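11/04/2022

Up at six, no breakfast, coffee at the desk. Wanted to get all this down before I forget which batch was which.

Target for the Gillerport set is 2000 examples by the end of the contract. We stand at 931. Should have been past a thousand last week but the August files turned out to have the clocks drifting between left and right arm, and Weidong pulled 246 of them. Still sore about that. Two whole weeks of my shoulders gone.

Did 46 today. Table setting task, the long version. Shengli drove the first half and I drove the rest, then swapped back when my wrist started up. 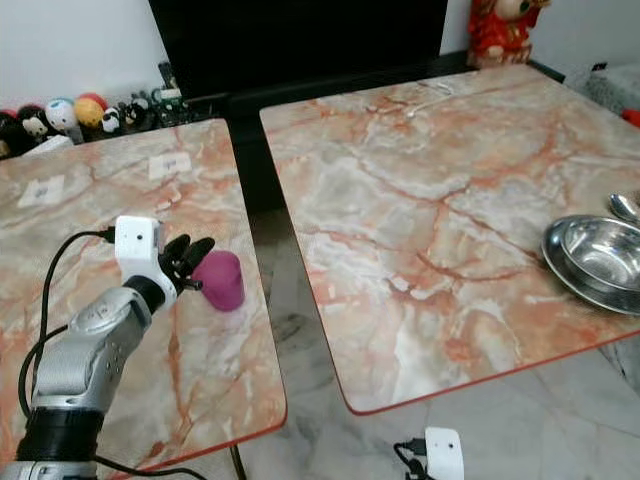 The thing I keep fighting is variety. If every example starts the same way the model learns one start and falls over on the next. Ogilvie wrote us a whole page on this, start positions, grasp height, which arm goes first, and I stuck it on the inside of the cupboard door so I'd have to look at it. Two tables are harder than one. The cup begins on the left table and everything else is over on the right one, so the arm has a gap to get across, and the first version of the policy was hopeless with gaps. It would carry a thing nicely to the edge and then sort of dither. So now lots of crossings. Slow ones, quick ones, a few where I hesitate on purpose and then recover. Shengli says my hesitations look fake. Probably do.

Also: grip from the side, not from the top. I keep forgetting and going for the top becuase it feels safer to me. Three notes to self about this already this month.

Argued over lunch (noodles, standing up) about bad examples. I had a drop in one of the morning runs, cup went over, picked it up again and carried on. Shengli wanted it binned. I wanted it kept with a recovery flag. The Flendach people threw all of theirs away and then had a model that froze the minute anything fell over, or that's what I heard. We compromised, kept it, flagged it, put it in its own folder so it can be left out of the first training round.

Folder naming is a mess by the way. Must fix. I have "final" and "final_b" and I don't know what b is.

After lunch, the spoon and fork. Thin handles, hard to pinch, easy to nudge sideways when you come down a bit off. I was going too fast and had to throw out a couple for jerk, the plot looked like a heart attack. Slowed down. Better. Shoulder not better.
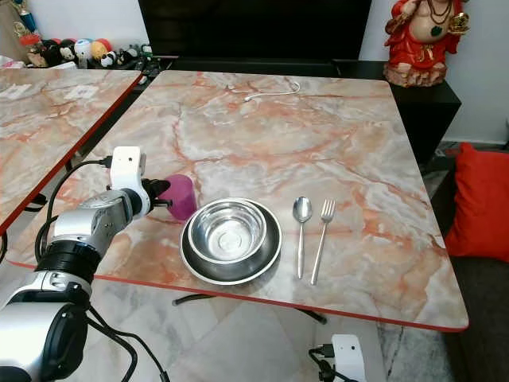

Why not just record the same good run over and over and be done? The model would copy that one run and have no idea what to do an inch to the side of it.

Wrote that on a card for myself, for when the Nulov call happens and somebody asks again. They always ask. Last time I went on for ten minutes and lost everyone including me. Short answer this time, then shut up.

Labels next. I do them the same evening now, otherwise I lose the thread. Each run gets a line of plain text, what was moved and to where, and I'm trying to vary the wording as well. "Move the cup to the other table." "Take the cup over to where the bowl is." "Cup next to the bowl please." Shengli puts please in everything. Fine, people say please. Tried to write some the way my mother would say them and got "put that thing over there with the rest," which no model is going to manage but I left it in for the hard set.

Got through most of them. The rest tommorrow.

Then wrist views. Always leave these for last and always regret it. Have to go through each one and check it isn't blurred through the grasp, and that the time stamps match the head view. Watched them at double speed with the lamp off. Eyes like sand.

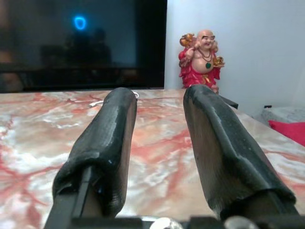
Weidong Long wrote back late, all lower case as usual: the wrist streams are worth more than you think, don't drop any just because the head view is ugly, and please stop trimming the approach, i need the last second before contact more than i need the contact. So that's me told. I had been trimming the approach on nearly everything to save space. Have to go back to the raw files and re-cut. Luckily raw is all still on the big drive, I checked twice.

He also wants more left-arm-first. We are heavy on right, badly. I'm right handed, Shengli's right handed, it creeps in. Plan is left first for the whole of the next session, no exceptions, even if it's ugly.

To do:
re-cut the approaches
finish labels
rename folders, find out what final_b is
buy heat patches
reply to Ogilvie about the second drive
mum's prescription, pharmacy shuts at five

Rain all evening. Ate toast over the keyboard. 977 if all of today's survive the check, and they won't all survive. Bed.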